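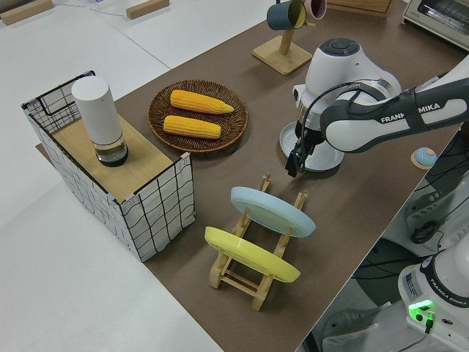 I've had the Enavik storage basket since November and I'm still fond of it, mostly. It cost me 16 pounds at the Nostetti shop in Liltbridge, and it came flat with a folded sheet of instructions that I lost straight away. Putting it up took 8 minutes - less if you don't do the base upside down first, like me!

Tea towels and spare napkins live in mine, and it copes well (jars were a mistake, it leans). The cover comes off for washing, though getting it back on is a proper wrestle. My sister-in-law bought the Kaewkla one and says hers is stiffer, but it's dearer too. I'd buy this again - just maybe the next size up.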